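手持ち型グリッパー「Traltent」導入評価 調達と維持の観点から

文:Solène Bodin
最終更新:25/06/2025
印刷する | メールで送る

当部では、ロボットアームの動作学習に用いる実演データを自前で収集するため、Kulleck社の手持ち型グリッパー「Traltent」を4台購入し、1月から運用している。本稿は、同種の機材について予算要求や仕様書作成を担当する方を主な読者と想定し、購入の経緯、見積の読み方、使用感、維持に要した費目をまとめたものである。把持性能そのものの比較試験は別途技術報告に譲り、ここでは調達する側から見た評価に重点を置く。

なお、本機は当部の通常予算で購入したものであり、製造元および販売代理店から貸与、値引き、謝礼の類は受けていない。原稿の事前確認も依頼していない。

検討の出発点

当初の計画は、ロボットアームを増設し、遠隔操作によって実演データを集めるというものであった。この方式には、学習に使う機体と収集に使う機体が一致するという明確な利点がある。他方で、アームを1台増やすごとに架台、安全柵、制御盤、電源工事が付随し、さらに設置場所の使用許可と安全講習が必要になる。機器本体の価格だけを比べて予算を組むと、付帯工事の欄で必ず不足が出る。過去に当部が提出した要求書も、この点で二度差し戻されている。

手持ち型グリッパーは、操作者が指部を手で持って作業し、その動きを記録する方式の機材である。アーム本体を占有せず、作業台さえあれば収集を始められる。安全柵も不要である。アームの増設1台分に満たない費用で複数の操作者が並行して作業できるという試算が出たことから、計画を途中で切り替え、手持ち型の購入を先行させることとした。アームの増設は翌年度以降の検討事項として残してある。

この切り替えに際して部内で議論となったのは、資産区分の扱いである。手持ち型グリッパーは工具に近い外観をもち、1台あたりの価格も大型機器に比べれば低い。しかし記録装置と校正治具を含めた一式として見れば、備品として登録すべき金額に達する。当部では一式ごとに備品番号を付し、指先のパッド、ケーブル、固定用のねじは消耗品として区分した。購入後に区分を変更するのは手間がかかるので、見積を取る段階で会計担当と合意しておくことを勧める。

候補機種と見積

候補としたのは、Kulleck社のTraltentと、Grillholm社の据置型遠隔操作セットの二つである。性格の異なる製品であり、単純な優劣の比較にはならないが、予算枠が同じである以上、どちらかを選ぶ必要があった。

Grillholm社の製品は完成度が高く、操作卓の作りも堅実である。説明会で試用した範囲では、操作者が疲れにくく、細かい位置合わせも容易であった。見積書の構成も明快で、年間保守契約の範囲が本文中に列挙されており、何が含まれ何が含まれないかを読み違える余地が少ない。難点は、専用の設置区画を前提としていることと、利用者数に応じてソフトウェアの使用料が加算される点である。学生や短期の研修生が入れ替わりで使う当部の運用では、この使用料を正確に見積もることができなかった。

Traltentの見積は、販売代理店であるLeblanc社から取得した。最初に届いた見積書は「本体一式」の一行のみで、記録装置、校正治具、予備部品の有無が判別できなかった。内訳の提示を求めたところ、校正治具は別売、予備パッドは初回分のみ同梱という回答があり、総額は当初の印象よりも高くなった。代理店の対応は丁寧で、再見積も速やかに届いたが、こちらから尋ねなければ内訳が出てこないという点は記録しておきたい。一式表記の見積をそのまま稟議に回すと、納品後に追加発注が発生する。

当部の規程では、100万円以上の契約について複数社の見積比較が求められる。Traltentは国内の取扱いが一社に限られていたので、選定理由書を添付した。理由書には、手持ち方式であること、指部の交換が利用者側で可能であること、記録データの形式が公開されていることの三点を記載した。このうち最後の点は審査の場で最も重く見られた。製造元が事業から撤退した場合にも、収集済みのデータが読めなくなる危険が小さいと判断されたためである。

納品と検収

納品は発注時に示された期日どおりであった。梱包は簡素ながら十分で、輸送による破損は認められなかった。検収では、見積内訳と現品の照合、各台の開閉動作の確認、記録装置との接続試験を行った。検収書の様式は製造元から提供されないので、自前で用意する必要がある。

付属の取扱説明書は131ページあり、英語版のみである。図は多く、組立手順の記述も正確だが、構成はかなり開発者寄りで、最初の記録を取るまでに何を読めばよいのかが分かりにくい。当部では、起動、校正、記録、終了の手順だけを抜き出した日本語の手順書を作成した。この作業に要した人件費は、当然ながら見積には現れない。翻訳の手配を含めて導入費用に計上しておくべき項目であり、次回の要求書では独立した費目とする予定である。

保証書の記載にも注意を要する。保証の対象は本体の製造上の欠陥に限られ、指先のパッドとケーブルは除外されている。落下による破損も対象外である。手で持って使う道具で落下が保証されないことの意味は小さくない。当部では動産保険の対象に加えるかどうかを検討したが、保険料と予備部品の価格を比べた結果、加入は見送り、代わりに予備の指部を一組常備することとした。

使用感

把持部の開閉は素直で、指を閉じる力の加減が手に伝わりやすい。初めて触れる操作者でも、短い練習で基本的な把持と配置の作業ができるようになる。これはデータ収集の現場では大きな利点である。遠隔操作の場合、操作に慣れるまでの期間に記録したデータは品質が安定せず、結局使えないことが多い。練習期間が短くなれば、人件費の見積もりも立てやすくなる。

重量については意見が分かれた。短時間の作業では気にならないが、連続して記録を続けると手首に負担がかかるという報告が複数の操作者から寄せられている。当部では一回の記録時間に上限を設け、操作者を交代させる運用とした。その結果、機材の稼働率は計画時の想定を下回っている。台数の算定にあたって「1台を終日使用する」という前提を置くと、収集量を過大に見積もることになる。休憩と交代を織り込んだうえで必要台数を決めるべきであり、この点は当部の計画が甘かった。

校正の手順は簡潔であるが、頻度が高い。製造元は作業開始時ごとの校正を推奨しており、指部を付け替えた後にも再度の校正が求められる。別売の校正治具を購入しない場合、この作業は相当に煩雑になる。治具は事実上の必需品と考え、最初から予算に含めておくのが妥当である。治具は複数台で共用できるので、台数分をそろえる必要はない。当部では一つを共用しており、待ち時間が問題になったことはほとんどない。

記録ソフトウェアは、機能が限定されている分だけ動作が安定している。記録の開始と停止、作業名の入力、簡易な再生という基本的な操作に絞られており、利用者数による課金もない。不満を挙げるとすれば、失敗した試行に印を付ける機能が弱いことである。操作者が後から一覧表に書き込む方式では記入漏れが避けられない。当部では、記録の直後に成否を入力させる小さなプログラムを内製して補った。公開された形式であるからこそ可能な対応であり、その意味では欠点と長所が表裏をなしている。

記録データの保存先についても、機材と同時に計画しておく必要がある。映像を伴うデータは容量が大きく、共用の保存領域はすぐに圧迫される。当部では購入後に保存装置の増設を申請することになり、承認までの間、外付けの記憶装置で急場をしのいだ。機材の購入申請と保存装置の申請は、同じ書類の中で一体のものとして説明するほうが審査側にも理解されやすい。

消耗品と保守

手持ち型グリッパーの維持費の中心は、指先のパッドである。指の内側を覆うこの部分は物に直接触れるため、使用に応じて傷み、縁からほつれや欠けが生じる。傷みの進み方は対象物によって大きく異なる。布や樹脂製の容器を扱う作業では目立った変化が少なく、角のある金属部品を扱う作業では早い段階で縁が荒れてくる。

製造元の資料には、パッドの交換時期について「状態に応じて」という記述があるのみで、時間や回数による目安は示されていない。これでは年間の消耗品費を算出できない。当部では、一組あたり記録500回を点検の節目と定め、その時点で担当者が状態を確認し、継続使用か交換かを判断する方式を採用した。この数字は当部の作業内容に合わせて設定したものであり、他の部署にそのまま当てはまるものではない。重要なのは、何らかの節目を設けて記録を残し、翌年度の要求額の根拠とすることである。
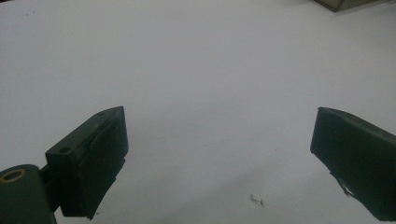
点検の記録は、備品番号、作業の種類、パッドの状態、担当者の所見という簡単な様式にまとめている。導入当初は所見欄の書き方が担当者によってまちまちで、「少し傷んでいる」という記述が交換を要する状態を指すのか、経過観察でよい状態を指すのか判別できなかった。現在は、把持面の皺、縁のほつれ、剥がれの有無を個別に記入させ、判断の欄を別に設けている。様式を改めてから、発注の時期について部内で意見が食い違うことは少なくなった。

パッドの交換は利用者側で行える。作業自体は難しくないが、古いパッドを剥がした後の清掃が不十分だと、新しいパッドの密着が悪くなる。説明書の該当箇所は短く、清掃に用いてよい溶剤の種類が書かれていない。Leblanc社を通じて製造元に照会し、文書で回答を得たうえで手順書に追記した。照会から回答までの間は交換作業を止めざるを得ず、予備の指部を用意していたことがここで役に立った。

予備パッドの供給については、発注単位に注意が必要である。単品での販売はなく、左右一組を複数まとめた包装が最小単位となる。少額の消耗品として随時購入するには金額がやや大きく、年度当初にまとめて発注するほうが事務手続き上は合理的である。ただし、ゴム状の素材は保管中にも性質が変わるおそれがあり、数年分を一度に買い込むことは避けたい。代理店には保管期限の明示を求めているが、現時点で正式な回答はない。

なお、パッドの状態は記録データの品質にも関わる。収集時のパッドと、学習後に実機へ装着するパッドの摩耗の程度が大きく異なれば、滑りやすさの条件がそろわない。当部では点検の記録とデータの作業番号を対応させ、どの状態のパッドで収集したものかを後から追跡できるようにした。費用のかからない措置であるが、導入時に決めておかなければ遡って整えることは難しい。

作業台の側にもわずかながら費用が発生する。当部では台面を無地で統一する方針とし、敷板を年度予算の消耗品費に計上している。台面に残る細かな屑は、記録の開始前に取り除く決まりとしているものの、忙しい時期には徹底されないことがある。清掃の時間を作業計画に含めるかどうかは小さな問題に見えるが、交代制で運用する場合には積み重なって無視できない差となる。

ケーブルについては、運用開始以降、接続部の緩みによる記録の中断が生じた。断線には至っておらず、固定具を追加することで解消している。市販の固定具で足りるため費用はごく小さいが、中断した試行はすべて撮り直しとなるので、予備のケーブルは初回の発注に含めておくとよい。

修理の体制

本体の修理は、製造元への返送が原則である。国内に修理拠点はなく、Leblanc社が窓口となって送付の手続きを代行する。返送時の送料は保証期間内であっても利用者の負担であり、代替機の貸出制度はない。この条件は見積書にも保証書の本文にも見当たらず、別紙の販売条件に記載されていた。契約前に必ず別紙まで取り寄せ、確認していただきたい。

これまでに本体を返送した例はないが、返送となれば、その台は相当の期間使用できなくなると考えておく必要がある。必要最小限の台数で計画を組んだ場合、1台の不具合が収集計画全体の遅れに直結する。当部が4台を購入したのは、常時使用する台数に予備を加えた結果である。要求書の審査では予備の必要性について質問を受けたが、代替機の貸出がないという条件を示したところ、了承が得られた。

保守契約については、製造元が用意する年間契約の見積も取得した。内容はソフトウェアの更新と優先的な問い合わせ対応であり、部品の提供や現地での修理は含まれない。更新は契約がなくても入手できるため、当部では契約を見送っている。機械に詳しい職員がいない部署であれば、問い合わせ窓口が確保されることに価値を認める考え方もあろう。

評価

調達の観点から見て、Traltentは推奨できる機材である。設置工事が不要であること、指部とパッドを利用者側で交換できること、データ形式が公開されていることを高く評価する。少人数で収集を始め、成果を見ながら規模を決めたい部署に適している。

減点の対象としたのは、見積内訳の不明瞭さ、消耗品の交換目安の欠如、修理条件の示し方である。いずれも製品の性能に関わるものではなく、文書の整備によって改善できる。Leblanc社にはこれらの点を書面で伝えており、見積書の様式については見直すとの返答を得ている。

据置型のGrillholm社製品が劣っているという趣旨ではない。設置区画をすでに確保しており、操作者が固定している部署であれば、保守範囲の明確さと長時間作業での負担の少なさは十分に検討に値する。利用者数が変動しないのであれば、ソフトウェア使用料も予測可能な費用となる。

次年度の要求書において当部が計上を予定している費目は、予備パッド、予備ケーブル、台面の敷板、手順書の改訂費、保存装置の増設分である。本体の追加購入は見込んでいない。アームの増設については、現在の収集データによる学習結果を確認したうえで、改めて要否を判断する。

見積の内訳書および点検記録の様式は、同種の機材を検討する部署からの申し出があれば提供する。金額の記載された箇所については、代理店の了解を得た範囲での開示となる。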